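Cleaning a Microfiber Sofa Without Leaving Water Rings

Microfiber is easy to live with until somebody spills something on it, wipes it with a wet rag, and ends up with a ring bigger than the spill. Most of those rings come from too much water in one place. The cleaning itself takes an afternoon, and nearly everything you need is already in the house.

Find the tag first. It is usually stapled under the seat cushions, or to the underside of the frame if the cushions don't come off. W means water-based cleaner is fine. S means solvent only, so use rubbing alcohol and keep water away from it. W/S takes either one. X means vacuum only, and on an X sofa you should stop after the next section.

Vacuuming

Use the upholstery tool and go over the whole sofa twice, once across and once front to back. Run the crevice tool along every seam and down between the cushions. If your vacuum has a brush roller, turn it off. Pet hair that won't lift will usually roll up under a damp rubber glove – drag it in one direction only.

Do this before any liquid touches the fabric. Dust plus alcohol makes a gray paste, and then you are cleaning that too. 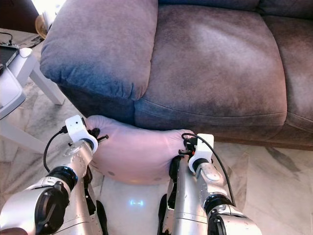

Body oil is the main reason armrests and seats go dull before the rest of the sofa does. It flattens the fibers and holds dirt, and vacuuming won't shift it. A fat, rounded arm with lighter, worn-looking patches and creases near the base needs to be worked in small areas, with the creases pulled open by hand as you go. Some of what looks like wear is only nap lying the wrong way. Brush a patch in the opposite direction before you decide whether it is dirty.

For S and W/S fabrics:

Put plain rubbing alcohol in a spray bottle. I fill mine to 430 ml, and that does a three-seater with some left over.
Open the windows and put out anything with a flame, including pilot lights close by.
Test on the back of the sofa, low down, and let it dry completely.
Mist an area the size of a dinner plate. Damp is enough.
Rub with a white sponge or a white cotton cloth. Colored sponges can bleed.
Turn the cloth often, and change it when both sides are gray.
Overlap each patch a little with the one before.

For W fabrics, use a few drops of clear dish soap in 400 ml of warm water, whip it up, and clean with the suds only. Go over it again with a cloth wrung out in plain water. Work from seam to seam, a full panel at a time, and don't stop in the middle of a cushion. A half-cleaned panel is where the rings come from.

I have tried two bought cleaners on our own W/S sofa. Cotell foam did a decent job on the seat but left it stiff until I had rinsed it twice. Drandulent spray was fine on a coffee stain and did nothing for the arms. Alcohol is cheaper than both.

Brushing

The fabric will dry stiff and a bit crunchy. Take a clean, soft nylon brush (I use the Grønli one with the wooden handle, but a new nail brush works) and go in small circles until it softens, then finish with long strokes all in one direction. Suede-type finishes change shade with the nap, so a sofa brushed every which way looks blotchy even when it is clean.

Keep the cushions off, if they come off, and stand them on edge until they are dry. A fan helps. A hair dryer on hot can glaze the fibers, so use the cool setting or leave it alone.

Pillows

Throw pillows pick up the same oil as the arms and put it back on the sofa, so wash the covers the same day. Turn them inside out, zip them shut, and run them on cold. A pale cover should go in by itself or with other light things.

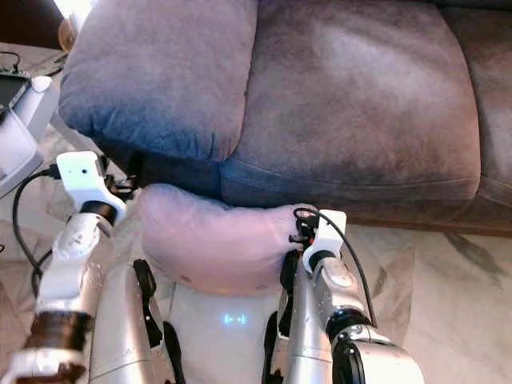

Plillska wrote in to ask whether baking soda is worth the trouble. It had taken the smell out of the seats, the note said, but a white haze had stayed along the seams for weeks and the vacuum wouldn't get it.

It works on smells, and I still use it on W fabrics. Sift it on thin, keep it an inch back from the seams, and leave it for an hour at most. For haze that is already there, use a dry toothbrush along the seam with the crevice tool held right beside it. Don't wet it.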